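Home & Workshop / Threads

Kobina Asamoah
May 12, 2022

1/ Cleared off the big table in the back room at Andimside. It has been a parking spot for odds and ends from December on. Posting as I go.

2/ First pass was trash and cardboard. Second pass was everything that belongs on the shelves in the hall. Took me 3 hours with a break for lunch.

3/ The top is a matte beige-brown. It shows specks more than I expected. I wiped it with a damp cloth and mild soap, then went over it with a dry one. A few tiny dark specks still show up against the brown.
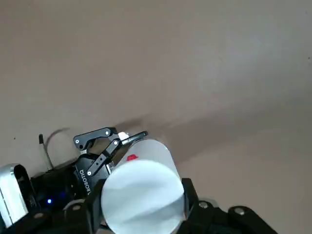
4/ The white cylinder. It has a small red mark on the side, up near the rim. I haven't tried to get that off. Comfort Quansah says to start with plain water before anything stronger, so I'll do that first.

5/ Neelam Malhotra asked where the rest is going. Shelf two, in the gray bin, with a label on the front. Anything without a label by the end of the month goes to Ekow Issahaku for sorting.

6/ Next up is the drawer under the window. If you left tape or scissors in there, come get them.

Last updated: same day, 10 pm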